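Millet flour going bad already?

tustitz_jen
Opened a bag in October, smells kinda bitter now. Kept it in the cupboard. Toss?

Faisal Pirzada
Toss it. Millet turns fast once its ground. Freezer always.

wodness2
Disagree, mine sat out 2 months, fine. Little bitter is normal imo

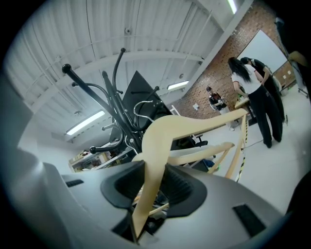 Faisal Pirzada
Normal for old flour maybe. Fresh is sweet, almost like corn.

tustitz_jen
ok tasted a pinch, yuck. Tossing. Anyone grind thier own?

wodness2
Coffee grinder, small batches. Still say the cupboard's ok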